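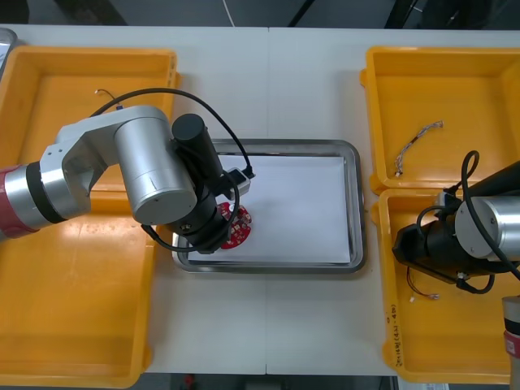
Gellwood Robotics Club
Home | Schedule | Build Notes | Parts List | Contact

Build Notes: Setting Up the Two-Arm Sorting Task
11/07/2022 - Maricica Bratu

Before writing any motion code, fix the positions of the trays and do not change them between runs. Saved arm poses are only valid for the layout they were taught in. Our layout puts the steel tray in the center, between one large yellow tray on the left and two smaller sections of work on the right, in yellow trays set end to end. The circuit board goes on a sheet of white paper in the steel tray. Bare steel reflects the overhead lights and the color threshold fails; against the paper, the red board separates cleanly.

1. Power up both arms with the grippers open and clear of the tray rims.

2. Route the camera and gripper cables with enough slack for a full wrist turn. Move each wrist by hand through its range - if a cable pulls tight at any point, re-tie it.

3. Teach the hover pose first. Bring the left gripper over the board, stop short of contact, and save. Then lower it and save the grasp pose separately.

4. Set the grip force to 24 in the config file. Higher values can shift small components.

5. Teach the right arm over the lower right tray. Wires are harder to pick than boards, so approach across the wire and close slowly.

6. Run each arm alone before running both. Keep the speed limit at 400 until the paths have been checked for overlap in the center.

Sena Ansah's logging script writes one file per run. Name the file with your initials and the run number. Failed runs are kept too.

Contact: Gellwood Robotics Club, Room 97 | © 2022 | Back to top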